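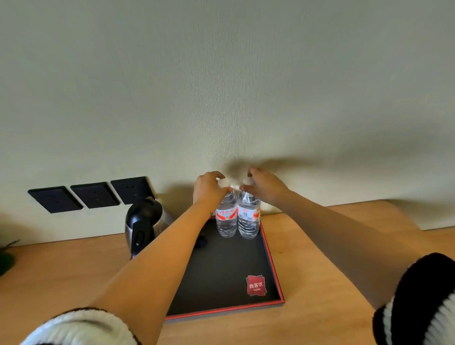

A kettle on the desk.

The first thing I did when I got to Clenholm was ask where I could smoke. The second was ask how soon I could leave. The woman at intake, whose badge said Anjana Chowdhury, wrote down both questions and answered only the first. There was a bench behind the laundry building.

I had not come for drinking. I say this because everyone I met there assumed I had, and because for the first week I used it to feel better than the rest of them. I had come for pills. A dentist had written me the first prescription and two doctors had written the ones after that, and when they stopped I bought them from a man who delivered groceries in our building. I was teaching high school geography at the time. I never missed a class, and I thought that meant something.

My husband found the receipts in March. I had kept receipts, in a manner of speaking. I had a notebook where I wrote down what I paid and how many I had left, because I was afraid of running out. He read it at the kitchen counter with his coat on. He asked me if the number on the last page was dollars. It was. I had spent 1636 of them since New Year's, out of the account we used for the car.

He didn't shout. He called his sister, and his sister knew of Clenholm, and within the week I was on a bus with one suitcase and a form signed in three places.

The days were run by a schedule taped to the inside of each bedroom door. Breakfast, group, walk, lunch, group, chores, dinner, reading. I had made schedules for teenagers for years and I recognized the trick, which was to leave no gap long enough to think in. I slept badly. My legs hurt at night, deep in the bone, and I walked the hallway in my socks until the night nurse told me to sit down and drink some water.

My roommate was Fenna De Smet. She was older than me and had been through twice before, once in Belgium and once in Ohio. She had opinions about both. She folded her clothes into squares and kept them in a row on the windowsill, and she talked in her sleep in a language I couldn't follow. When I complained about the food she told me I would miss it, and she was wrong about that.

She was right about the phone calls. Each of us was allowed one in the evening, up to ten minutes, from a phone in the corridor. I called home every night and came back to the room furious. My husband would tell me what our daughter had eaten and whether the dog had been out. I wanted him to say something larger. Fenna said I should ask him more about the dog. I thought this was stupid, but I tried it, and we got through a whole call without either of us hanging up early.

On day 15 I was asked to read my notebook out loud in group. My husband had mailed it to the counselors with my permission, which I had given without reading the page. I read the entries in order. Dates, amounts, how many left. It took a long time. A man across the circle, a roofer, started to nod at certain points, always when the count dropped and then jumped up again. Afterward he told me he used to keep his in his head and had been proud of that.

I would like to write that I was better when I left. I was thinner and I slept. I went home to a house where the bathroom cabinet had been emptied, even of the aspirin, and where my daughter had been told I was at a training course. She asked me what I'd learned. I told her I had learned to make a bed properly, and showed her.

The school did not take me back that fall. They were polite. I found work doing invoices for a flooring company called Kramer, in an office over the showroom, and I stayed there far longer than I meant to. I told my boss the truth in the second month. She asked if I needed Thursdays off for meetings, and I said I did, and she changed the rota.

I slipped once. It was two pills, from an old coat, in the winter of the first year. I told my husband before dinner. He put down the knife he was using and went out and walked the dog, and when he came back we ate.

As I write this it has been 509 days since the coat. I still keep a notebook, a different one, and the days are the only thing I put in it. Fenna writes at Christmas. Her last card said she had moved nearer her son and taken up swimming, and that the pool was too cold.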